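Robotics in Practice | Standards and Safe Work

Chapter 3
Handling Soft Goods: Rules for the Work Area

A robot that handles cloth presents fewer obvious hazards than one that welds or lifts castings. The rules that govern it are no less strict. This chapter sets out the duties of the operator, the limits placed on gripping force, and the records that a site must keep.

The chapter follows the house code adopted at the Tisitz plant, drafted by Janka Jireš and Levente Gulyás. The code requires that gripper fingers be inspected after every 600 cycles and replaced at 2000 — sooner if the gripping surface shows wear. It also requires that the hem of a garment be clear of the jaws before they begin to close.
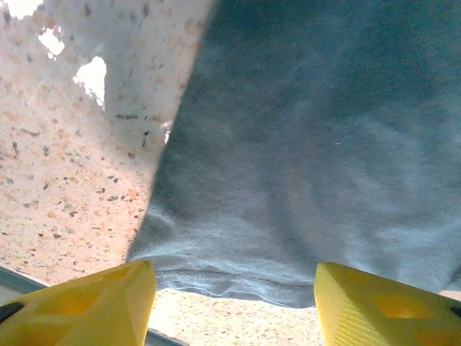 3.1 Terms Used in This Chapter

"Approach" means any movement of the gripper toward the material with the jaws open. "Contact" begins when either finger touches the cloth or the work surface. Speed limits differ for the two stages, and the operator must know which one applies before starting a cycle.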